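An open day at Trusham

I went to the open day at Trusham on 16/04/2023 with low expectations and a thermos, and came away with the thermos empty and my expectations in some disarray.

Trusham is a small charity that lends equipment to people with low vision: magnifiers, talking scales, liquid level indicators, the sort of gear that costs a bomb in the catalogue and spends its life in a drawer if it turns out to be the wrong one. They lend it for 8 weeks. If you like it, you keep it and they bill you whatever you think is fair. If you don't, it goes back on the shelf. I have sat through strategy days that produced less.

The building used to be a tyre showroom and hasn't entirely got over it. Parking was promised on the flyer. Parking was, in practice, a nature strip two streets over, which a fair number of people with white canes and their drivers had also been promised. Halina Kwiatkowski, who runs the place, apologised for this to everybody at the door, individually, and by mid-morning had lost most of her voice.

Her talk went ahead anyway, in a sort of hoarse whisper that had the whole room leaning forward. I recommend it as a technique. Trusham has 222 people on its books, and by her reckoning there are 800 in the district who would qualify. She put the two figures up on a slide in enormous type and left them there while she drank some water. The board's first response, back in January, had been to ask for a brochure. Her response was to ask the board how many of the missing people could read one.

What she wants is referrals from the eye clinics, who at present hand over a photocopied sheet with a phone number on it. The phone number belongs to the old office. It now rings at a florist's, and the florist, to her great credit, has been passing on messages.

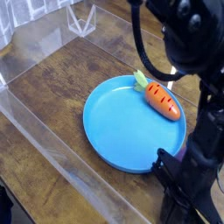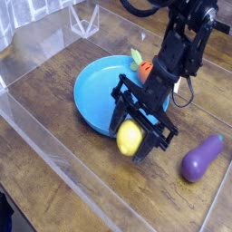
After the talk we were let loose on the equipment library, which is catalogued by a system called Stiltarine. It was donated, and it shows. Every item has to be entered twice, once as an asset and once as a "resource", and the two halves don't speak. Jouko Eskola, who looks after the loans, gave us a demonstration in which he lent a talking kitchen scale to himself and was then unable to return it. He has been asking for a replacement for two years. He showed us the exercise book he uses in the meantime, and it was immaculate.

Of the 170 items in the library, the ones that go out most are the cheapest — bump dots, big-button timers, a signature guide that is basically a bit of plastic with a slot in it. The desktop magnifiers, bought with a grant from the Maes trust and each requiring its own plaque, go out far less. Maes wouldn't fund the bump dots. They weren't capital. I wrote that down and underlined it, as I've had the same conversation with three different funders in my own job and never come out of it any wiser.

A bloke from Trikora, the home care outfit, asked during questions whether any of it could be scaled. Halina asked him what he meant by scaled. He said rolled out. She said they had a van.

Lunch was egg sandwiches and a lemon slice of real distinction. I had meant to leave straight after, but got talking to a retired surveyor who was on her fourth magnifier and had views on all of them. She'd sent three back. Under the usual way of counting that's three failures and a success, and Trusham's annual report had indeed counted it like that until last year, when Jouko objected. They now report how many people ended up with something they use. The number looks worse on the page and the auditor had to have it explained to him twice.

I've asked if I can bring our own loans person down for a morning. Halina said yes, and that we should park at the florist's.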